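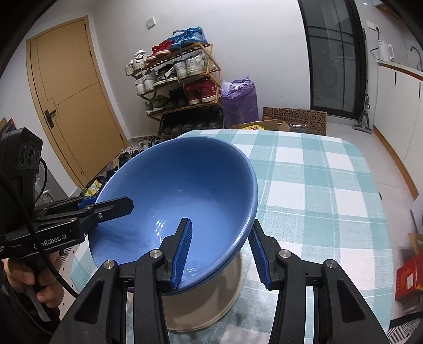
*Blue plastic basin, held above the table.*

**Zonen Building, Shared Laundry and Water Use Working Group**
Minutes, Tuesday, 6:30 p.m., ground floor meeting room

**Present:** Ruxandra Coman (chair), Miloslav Jelínek, Dalia Abdelaziz, Vaida Rozīte (minutes)
**Apologies:** Saulius Rebane

**1. Previous minutes**

Approved with one correction. Under item 4, "cold supply valve" should read "cold supply isolating valve, riser 2."

**2. Meter readings**

M. Jelínek reported the reading for the laundry submeter. Consumption for the period was 106 cubic meters, against 66 for the period before. The increase is not explained by bookings, which were flat. The main meter shows a matching rise, so a submeter fault is considered unlikely.

D. Abdelaziz asked whether the overnight flow had been logged. It had not. The logger was returned to Vidport in July for a battery change and has been reinstalled without the interval being reset. It is currently recording one value per day.

**Action:** MJ to reset the logger to 15-minute intervals and circulate one week of data.

**3. Hand-wash sink**

The sink drains slowly. The trap was cleared by S. Rebane, whose written note was read out. He found lint and a small quantity of grit and recommends a finer strainer. He also notes that the waste pipe has very little fall between the sink and the stack and that clearing the trap will not correct this.

The quote from Žukauskas for rerouting the waste pipe was discussed. It comes to 1854 including making good the wall but excluding tile. V. Rozīte pointed out that matching tile is no longer stocked. Agreed that plain white is acceptable behind the sink.

R. Coman asked for the quote to be split so that the pipe work can go ahead separately. No decision until the split quote is received.

**Action:** RC to write to Žukauskas.

**4. Soaking and use of basins**

Residents have been leaving items to soak in the sink overnight, which blocks it for the morning slots. Agreed wording for the notice:

> Soak laundry in a basin, not in the sink. Label the basin with your apartment number. Basins may stay on the lower shelf for up to one night.

DA objected to the lower shelf on the grounds that it is above the dryer outlet. Moved to the shelf by the door. Notice to be amended accordingly.

**Action:** VR to print and post.

**5. Dryer filter**

The Pimari dryer showed the filter warning again. The filter was clean when checked. MJ suspects the pressure switch. The service contract covers the part but not the call-out. Dryer to remain in use; log each warning on the sheet by the door, with time and program.

**6. Other business**

The door closer is too strong. SR to adjust when next on site.

The light timer was not discussed and is carried over.

**Next meeting:** same room, 6:30 p.m., date to be set once the logger data is available.

Meeting closed at 7:25 p.m.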